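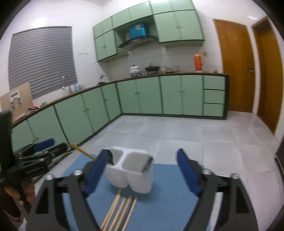
What comes in the Nakumach hand-held gripper kit?

Two hand-held grippers, a pair of soft pads for each, a charging dock, a work mat and the recording software. The kit ships in a single hard case. Cameras are factory-mounted and should not be removed from their brackets.

October
Zihan Jiang

Is the kit sold one gripper at a time?

Single grippers are sold as replacements only. The software pairs left and right units at setup and writes them to one session file, so a replacement has to be paired again before the next recording.

What kind of task is it meant for?

Tabletop work with light objects: sorting, placing, stacking, opening and closing containers. Thin items such as chopsticks are within range, but they are among the harder ones. Pick them up near the middle and close the jaws slowly. If a stick rolls, reopen fully and approach again from above. Do not chase it along the mat with the jaws half closed.

What is the maximum object weight?

The rated limit is 412 grams per gripper. Two grippers can share a heavier object, but the rating applies to each one separately and the load is rarely split evenly.

Do I need a special room?

No. A kitchen, an office or a workshop will do. The tracking software needs visible detail in the background. Cabinets, shelves and ordinary clutter on a counter all help. A bare white wall directly behind the work is the most common cause of tracking loss. Window blinds are fine if they hang still during the session.

Can I leave ceiling lights on?

Yes. Keep the same lights on for the whole session, and avoid placing the mat where a lamp shines straight into the lens.

How many demonstrations should I plan for?

Lehner, the training package sold with the kit, accepts a minimum of 32 demonstrations per task. For tasks with small parts we suggest about 2,000 across several rooms. Change the starting position of the objects between takes. Repeated takes from an identical layout add little.

How long do the pads last?

Pads are a wear part. Replace them when the surface turns shiny or an edge lifts. Wipe them with a damp cloth and no solvent. Pads from the older Estside grippers have a different screw spacing and do not fit.

The jaws no longer open all the way. What should I check?

Look for debris at the pivot first. Then check the bolts on the arms, which can be overtightened after a pad change. If the travel is still short, run the jaw calibration from the settings menu. A failed calibration reports code 14, and the unit should then be sent in.

Where is service handled?

All repairs go through the Markthorpe workshop. Request a return number before shipping and send both grippers, even if only one is at fault. Pairing is tested as part of every repair.

Can recordings be exported?

Sessions export as video plus a table of gripper position and jaw width for each time step. Export works without a Lehner license. Training does not.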